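Leave the verges alone

The path behind the sheds at Tarkar is 900 metres long and nobody has ever called it pretty. I have walked it most mornings for years, and every spring the same proposal comes back: cut both sides to the ground, twice a year, as is done around the new units at Flistevier. I think that would be a mistake.

A path needs a surface you can walk on and enough width for two people to pass. Ours has both. What grows beside it is a separate matter. Dead stems and seed heads look scruffy to anyone who likes a lawn, but finches feed on them when there is little else about.

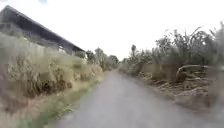
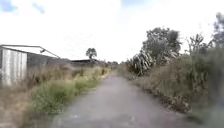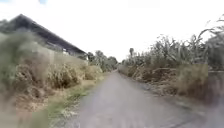
Grass, weeds and a plain grey path, with buildings on the left.

Van Loon quoted 613 euros for a full cut, and Druko came in a little higher. I would spend it on the drain by the gate, where water stands after heavy rain — that is what sends people home with wet feet. If the grass leans over in July, trim a strip along the edge and leave the rest standing.

A reader wrote after my last piece to say that she pushes a wheelchair along there and the brambles catch her sleeves. She doesn't mind how the bank looks, she said, but she wants the full width of the path, all year, without having to ask for it. She is right about that, and a narrow trim would give it to her. It doesn't take a full cut to do it.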